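Zotthorpe office users' meeting
Minutes, August

Held at the large white table in the open-plan area, starting at 11. Present: the desk users' representatives, the office manager, one person from Ido and two from Esance. Apologies were received from the Toledo desk.

1. Minutes of the last meeting

Agreed as a correct record, with one change. Under item 4, "kitchen blinds" should read "window blinds".

2. Matters arising

The loose floor tile by the lifts has been fixed. The second order of coat hooks has not come. The office manager will ring the supplier again and report by email.

Ido asked whether the notice about parcels had gone up. It has, but on the inside of the post room door, where it can't be read when the door is open. To be moved to the wall.

3. Shared table: cleaning and clearing

This item took up most of the meeting. The large table is used by all three firms and there have been complaints from each of them about the state it is left in, mainly papers left out overnight and marks on tablet screens.

The meeting looked at the present arrangement, under which whoever uses the table last wipes it down. Esance said this does not work well when people drift off one at a time, as the last person may only have been there for ten minutes. Ido felt the rule was fine and only needed to be put in writing.

After some discussion it was agreed that each person wipes and clears their own part of the table before leaving it, and that the office manager checks the whole table at the end of the day. Anything left out then goes in the tray on the cabinet – papers included.

Cloths were discussed next. The blue ones are for screens and the table top and should be used dry on screens. The yellow ones are for the kitchen and are not to come out of it. There was a question about whether the blue cloths can go through the wash. They can, at a low heat and without softener.
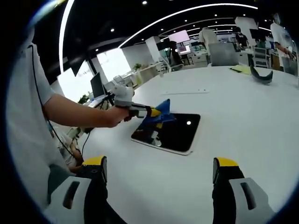
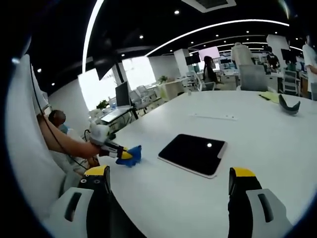 The shared table, with the tablet and blue cloth.

Reading time: 3 minutes (764 words with appendix)

The appendix is the cleaning stock list, which is kept by the office manager and can be seen on request.

4. Tablets

It was noted that the tablets are shared and should stay in their cases. Users are asked to wipe the screen after use, starting at the top and working down, and to do the edges of the case as well, as crumbs and dust collect there. No spray of any kind is to be put directly on a screen. If a mark won't come off with a dry cloth, leave it and tell the office manager.

Toledo had sent a comment in writing asking for a fixed place for the tablets when not in use. The choice was between the cabinet and a shelf in the post room. The cabinet was preferred as it is nearer, though it does not lock. Esance will find out what a lock would cost and bring a figure to the next meeting.

5. Leads and power

Leads are to be unplugged and coiled at the end of the day. The office manager said that trailing leads had been left across the walkway on two occasions and asked everyone to take more care. Power strips may stay on the table during working hours but must be kept clear of drinks.

Ido asked for a longer lead for the window side. Agreed, one to be bought.

6. Chairs and plants

Chairs borrowed from the desks should go back to the same row. Several have ended up at the wrong end of the office and their owners have had to go looking for them – this has been raised before.

The plants are being watered by more than one person and two of them are suffering for it. From now on Esance will water them, once a week. Everyone else is asked to leave them alone, including anyone who thinks they look dry.

7. Any other business

The lights over the far desks were reported as too bright in the afternoon. The office manager will ask whether they can be dimmed separately from the rest.

A request for a second recycling bin was held over, as Toledo had asked to be there when it was discussed.

Actions
Office manager: chase coat hooks, move parcel notice, buy longer lead, ask about lights.
Esance: price for cabinet lock, watering.
Ido: write up the table rule on one side of paper and send it round for comments.

The meeting closed at 11.50. Next meeting in September, same table, time to be confirmed.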